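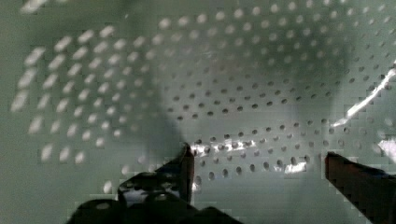
Home Journal Issues Articles Submit Contact

3.2 What shoppers call a thing when it is not in front of them

The second part of the study dealt with names. We asked residents of Sosteswood and Ondent, two towns separated by a river and a long dispute over parking, to write down what they would ask for in a hardware store if they wanted something to drain washed salad greens in. The form was one line long. Several people used the back.

After duplicates and one recipe were removed, 2,418 usable answers remained. "Colander" was the favorite in both towns, as the dictionaries would hope, but it led by less than we had expected. "Strainer" came close behind, and in Ondent it was ahead among people who had lived there all their lives. The rest of the answers make up what Bañuelos, in the only earlier survey of the area, politely called "the household remainder": drainer, spaghetti bowl, the holey one, the thing from under the sink. Bañuelos threw the remainder out. We kept it, partly on principle and partly because it was the only section the coders enjoyed reading.

Figure 3. Sheet metal with round holes in regular rows, pale green finish. Respondents were not shown a picture at this stage.

The two towns differ most in how they handle size. In Sosteswood a small strainer is a "strainer" and a large one is a "colander," and people will defend the border between them with some heat, though no two of them put it in the same place. In Ondent size hardly matters. What counts there is whether the object has feet. A footed one is a colander, an unfooted one is a strainer, and a footed one that has lost a foot is, according to 13 separate respondents, "still good."

The Rukow catalog, which reached most homes in both towns for decades, may bear some of the blame. Its kitchen pages listed the same item as a colander in the spring edition and a strainer in the fall, at the same price. We compared 1,070 catalog entries with the survey answers and found that older respondents tended to follow the spring wording. We have no explanation for this and distrust the ones we have been offered.

Age had a smaller effect than the literature predicts. Younger people used "colander" a little more often, but they also misspelled it more inventively, and 600 answers had to be sorted by hand before the spelling could be made regular. "Calendar" was counted as "colander" throughout, except in one case where the respondent had gone on to ask for next year's.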